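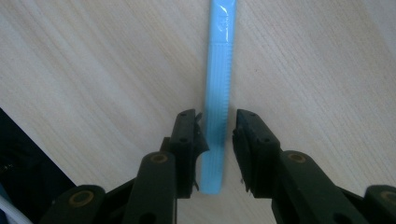
Open fingers on either side of a light blue strip. Label: OPEN, no contact.

Tags: robot learning, perception, grippers, datasets

zelline

Zelline finds long skinny things in gripper-camera video and tells you whether the fingers are holding one. It does those two jobs and I've tried hard to keep it from growing a third (you should see the feature requests). The repo has the tracker, a little labeling tool, and the labels for the Tsoukalas set, so this file is half README and half data card. Sorry if you only wanted one of them!

What you get

For every video frame, zelline writes a centerline as a list of points, a finger state, and a confidence for each. The finger states are OPEN, CLOSING, PINCH and LOST. LOST means the tracker can't find the skinny thing at all, and it's my favorite one to debug, by which I mean I hate it.

The centerline comes from a small segmentation network plus a skeleton pass. The finger state comes from a second, even smaller network that only looks at a crop near the fingertips. I had them as one model until February and it was always one head dragging the other one around, so now they train separately and I'm much happier.

Getting started

pip install -e .
zelline run clips/ --out tracks/
zelline view tracks/

The viewer opens in your browser. Left and right arrows step through the video, and shift plus an arrow jumps to the next state change, where nearly all the interesting mistakes live. If the viewer comes up blank, delete the cache folder and start it again. I know. It's on the list.

Python 3.10 or newer. A GPU helps for training, but running the tracker on a laptop is fine.

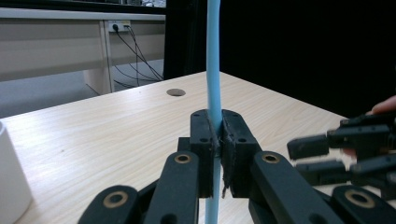
Light blue tube held between the pads, with a second gripper off to the right. Label: PINCH.

About the labels

There are 601 labeled clips. Of those, 314 contain at least one PINCH, and 155 have a second gripper in view at some point. I split that last group out into its own list (splits/two_grippers.txt) because it's where the old tracker went to pieces: it would grab onto the wrong set of fingers and cheerfully report OPEN while the near pads were shut tight. The current rule is that state always belongs to the gripper carrying the camera. Anything else in view is background, even if it's right beside the tube and moving.

Dénes Simon and I did all the labeling between us, and Dénes wrote the tool we used. When we disagreed on where CLOSING turns into PINCH, we took the later of the two. So PINCH starts a hair late across the whole set. If you're timing anything off that edge, keep it in mind!

Labels are JSON, one file per clip. Centerline points run from the top of the image to the bottom and stop wherever the fingers cover the object. We don't guess at the hidden bit. Version one did, and the network learned to draw beautiful lines straight through the pads.

Things that still go wrong

- Shine. Bright white reflections break the mask into pieces and the skeleton pass joins them up badly. Raising --bridge to 8 fixes most of it.
- Wood grain. Strong diagonal grain gets picked up as a faint second line now and then. Low confidence, so filter it out.
- Dark fingers on a dark backdrop. The state crop gets very little to work with and you'll see it flicker between CLOSING and PINCH. There's a smoothing option, off by default.
- Objects lying close to another cable of the same color. Just doesn't work yet.

Using it with a controller

I run it next to Falatov, our planning stack, which subscribes to the finger state and ignores the centerline until confidence has held up for a few frames. The adapter is in bridges/falatov.py and it's short enough to copy for your own setup. Please don't close a loop on raw CLOSING. I did, and the gripper chattered like a wind-up toy.

License and contact

Code is MIT. Labels are free for research; for anything else, write to Zoverum and ask for me. Bug reports with a clip attached get looked at first.

Innes Farquharson

We use cookies to remember your settings and count visits. By continuing to browse, you agree to our cookie policy. Accept / Manage preferences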